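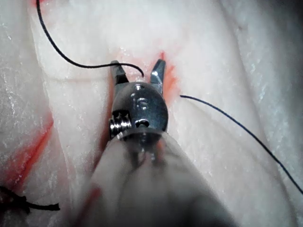 Home Reviews Methods Archive Contact

I have spent the winter with Cuvora, the learned suturing method from the Kadska group, and I can report that it is better at stitching than I am, though so is my aunt's sewing machine. You give it recorded demonstrations, it learns to copy them, and then it drives a surgical gripper through a stitch using only what a small wrist camera sees. The hard part is the thread. Black suture on pale, shiny tissue ought to be easy to spot, but when one end curves in over the left jaw and the other wanders off to the right, with an old knot sitting in the corner, the software has to decide which bit of black matters. Cuvora usually gets it right. Joly, the older method we used before, would have gone for the knot.

Setting up took 19 days, most of them spent on calibration. The manual is written for people who already know what it says. We trained on 608 demonstrations, as advised, then on 902 when the first lot gave us a policy that approached the tissue beautifully and closed its jaws on nothing. With the larger set it finished 184 single stitches out of 200 on our bench. I was pleased, and then I asked it for a row of three and stopped being pleased.

It still cannot tell when it has lost the thread. It will pull an imaginary end tight with great conviction and move on to the next step. Zeltia at least stops and sulks, which I have come to value.

Training is quick, the logs are readable and the licence is fair. Four stars for single stitches, two for anything longer. I'm keeping it installed, and we'll try the new release in October if the calibration page has been rewritten by then.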